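6 min read

Section 4: Your First Sourdough in the Erkell Bread Oven

By now the Erkell is unpacked, leveled and burned in (Section 3), and you get to do the fun part. A first loaf in this oven is a real treat, and even a lopsided one will smell wonderful. Read the whole section once before you mix anything, and have your starter fed and bubbly.

You will need:
630 g bread flour
400 g water at room temperature
14 g fine salt
A good scoop of active starter
Rice flour for dusting

4.1 Mixing and resting

1. Set the big bowl on your kitchen scale and zero it. Add the water and starter and stir until cloudy.
2. Tip in all the flour. Mix with a wet hand until no dry patches are left. It will look shaggy and a little hopeless at this stage - keep going!
3. Cover and rest for 30 minutes.
4. Sprinkle on the salt and squeeze it through the dough.
5. Stretch and fold the dough four times, once every half hour. You'll feel it go from sticky to silky, and that change is my favorite part of the whole job.

NOTE: In August my kitchen in Eldale gets so warm that the dough is ready an hour early. Go by the look of it: puffy, domed, and jiggly when you nudge the bowl.
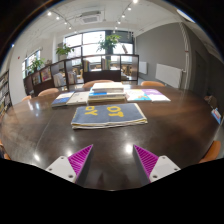

4.2 Shaping

6. Dust the basket well with rice flour, right up into the grooves.
7. Turn the dough out onto a lightly floured counter. Pull each side into the middle, flip it over, and drag it toward you until the top is tight and smooth.
8. Lower it into the basket seam side up. Cover and refrigerate overnight. If you start the mix at 2 in the afternoon, you'll be shaping before bedtime.

NOTE: Cold dough scores beautifully, so don't let it warm up on the counter in the morning. Straight from the fridge to the oven is perfect.

4.3 Heating the oven

9. Slide the baking stone onto the lower rack. Close the door and turn the left dial to BREAD.
10. Set the right dial to 475ºF and wait for the green light. Then wait another 20 minutes. The light reads the air, and the stone takes longer.
11. Fill the steam tray to the line with hot tap water.

CAUTION: Never pour water directly onto the stone. It can crack. Keep your face and arms well back when you open the door, as the steam comes out fast.

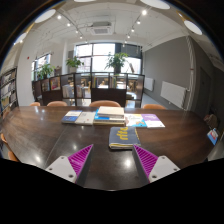 4.4 Baking

12. Turn the loaf out onto parchment and brush off any extra flour. Make one long cut, half an inch deep, a little off center.
13. Slide the parchment onto the stone and close the door right away.
14. Bake 20 minutes with steam. Don't peek! Then pull out the steam tray with both mitts on and lower the dial to 440ºF.
15. Bake 20 to 25 minutes more, until the crust is a deep chestnut brown. Go darker than you think you should - the flavor is fantastic.
16. Cool on a rack for at least an hour. The loaf will crackle as it sits, and it's a lovely sound.

CAUTION: The stone stays hot long after the oven is off. Leave it inside until morning.

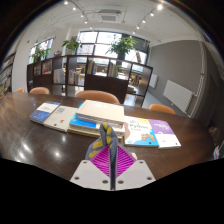 Zubaida Lodhi wrote in to say that her first two loaves had pale, soft bottoms, and that moving the stone down to the lowest slot fixed it completely. She also bakes the last five minutes with the door open a crack for a crisper crust. Both work great, and I've started doing the second one myself.

4.5 If something looks off

Flat loaf, big holes near the top: the dough needed more time before shaping. Add 45 minutes to the first rise.
Split along the side: cut a bit deeper at step 12.
Gummy middle: it was sliced warm, or it needs five more minutes.
Green light never comes on: check that the door latch has clicked, then see Section 7.

Rye and whole wheat loaves use a different dial setting and start in Section 5.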